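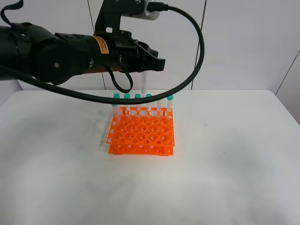

Orange rack, capped tubes behind, one graduated conical over the back row. Bench two, Grinlow.

**1/** Notes on tube racks, prompted by a week of reorganizing the consumables shelf. Mostly about conical tubes, partly about labels. Skip if you store everything in boxes.

**2/** The rack is orange for inventory purposes. At Grinlow, orange means working stock, blue means hold, white means waste pending. The color carries no information about contents. New people assume it does, so the code is now taped inside the cupboard door.

**3/** Fill order is back row first, left to right. Right-handed people reach over the front row to get to the back, and a filled front row is what the sleeve catches. Left-handed people can mirror it as long as they write the direction on the rack card.

**4/** Conical bottoms do not stand up without support. Obvious, but it decides everything else. A tube that is out of the rack is either in a hand, in the centrifuge, or lying on its side, and a tube on its side with a half-turned cap leaks.

**5/** Rack fit matters more than rack material. A hole 2 mm over the tube diameter gives enough play to lean the tube, and a leaning tube reads wrong at the meniscus. The old Sterkley racks were loose from the start. The Grisine ones are tighter and also harder to wash.

**6/** On the printed graduations: treat them as a guide. I checked one lot by weight in April, water at room temperature, filled to the 30 mL line. The spread was wider than I would accept for a dilution and perfectly fine for a wash step. If the volume matters, pipette it.

**7/** White print on clear plastic is hard to read over a light bench. A strip of black card behind the rack fixes this. Matte card — the glossy kind throws a reflection right across the scale.

**8/** Solvent takes the print off. Ethanol wipes dull it first, acetone removes it in one pass. If a tube has been wiped down more than a couple of times, write the volume on the cap as well.

**9/** Labels: cap and body, both. Caps get swapped when two tubes are open together. Lot number on the body, short code on the cap. The rack card gets the range, for example Tu 979 onward. (Tu is the prefix for the turbidity series. It predates me.)

**10/** Lowering a tube in: line it up with the hole first, then go straight down. Coming in at an angle rubs the label against the rim, and after a few trips the first two characters are gone.

**11/** Caps: finger tight plus a small nudge. Overtightened caps deform the thread, and then they seep in the centrifuge, where you find out late.

**12/** Washing the racks. Warm water, mild detergent, bottle brush through each hole, dry upside down on a wire shelf. No dishwasher above the low setting. We warped one Grisine rack that way and it now rocks on a flat bench. It holds pens.

**13/** Spare capacity: leave at least one row free in a working rack. A full rack gives you nowhere to park a tube mid-transfer, and people start propping them in beakers.

**14/** Still open: whether to number the holes. Paint pen wears off, engraving collects residue, adhesive dots come off in the wash. Currently testing dots under clear nail varnish. Two washes in, all still attached.

**15/** Reply with hole diameter and tube brand if you have a rack that fits properly and survives a hot wash. Orange preferred.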